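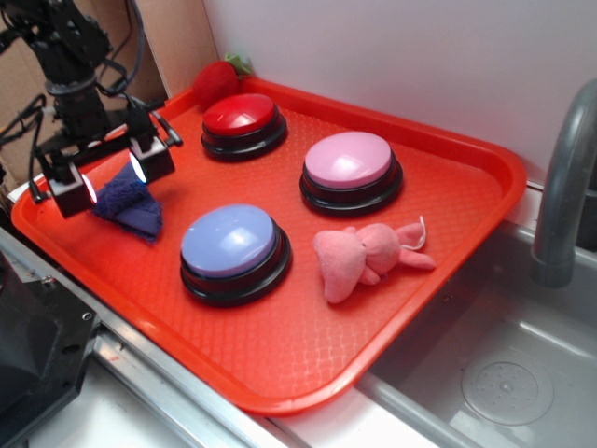

What is stock, in the accounting sense of the word?

Stock is everything a business holds at a given moment with the intention of selling it, together with the materials and part-finished goods that will go into what it sells.

Chapter 8
Holding Stock

The previous chapter dealt with money owed to a business by its customers. The present chapter turns to goods that have been paid for, or promised to be paid for, and have not yet been sold. On the balance sheet the two stand side by side as current assets, and both are expected to become cash within the year. Stock, however, takes longer to get there. It must first be sold, and if it is sold on credit it becomes a debt before it becomes money.

Students often begin with the view that a full storeroom is a sign of health. The balance sheet seems to encourage this, for a larger stock gives a larger total. The difficulty lies in what the total conceals. Goods on a shelf have used up cash that might have paid wages or reduced a loan. They occupy space that must be rented, heated and insured. Some of them will be damaged, some will go missing, and some will be overtaken by changes in taste before a buyer is found.

A case that will be used throughout the chapter

Drison is a small wholesaler of household goods, supplying independent shops in three counties. Its founder, Ginette Cloutier, kept the records by hand for several years and moved them to a computer only when the firm took a second unit. At the stock count held that June, the firm had 2,074 articles on its shelves, spread over 133 product lines. When the sales ledger was compared with the count, 83 of those lines were found to have had no sale in the previous quarter.

The firm was profitable. Its margins were sound and its customers paid on time. Yet it had twice asked the bank to extend its overdraft, and the reason lay in the second unit. Much of the cash earned by the 50 active lines had gone into replacing and adding to the others. Orders were placed whenever a supplier offered a discount for quantity, and the saving on each article was entered in the books while the cost of keeping it was not.

Two of Drison's suppliers appear in later sections. Nakura delivers within the week and accepts small orders at a higher unit price. Rasine requires eight weeks' notice and a large minimum order, but its prices are lower. The choice between them cannot be made on price alone, and Section 8.3 sets out a method for comparing them once delivery time, storage and the risk of running out have been taken into account.

The opposite danger

It would be a mistake to conclude that stock should always be kept as low as possible. A shop that cannot supply what is asked for loses the sale and may lose the customer. Manolakis, a retailer that buys from Drison, reduced its holdings sharply after a poor winter and found in the spring that regular buyers had gone elsewhere -- a loss that appeared nowhere in its accounts. The cost of an empty shelf is real, though it is harder to measure than rent or insurance, and managers are inclined to overlook it for that reason.

Plan of the chapter

Section 8.1 defines the classes of stock and explains how each is recorded. Section 8.2 considers valuation, including the rule that stock is shown at cost or at net realisable value, whichever is the lower. Section 8.3 deals with reordering, and Section 8.4 with the physical count and the treatment of differences between the count and the books. Readers who have not met the terms "cost of sales" and "gross margin" should return to Chapter 4 before going further.

The exercises at the end of the chapter use Drison's records in a simplified form. A calculator is sufficient for all of them.

Contact the publisher | Copyright, all rights reserved | Back to top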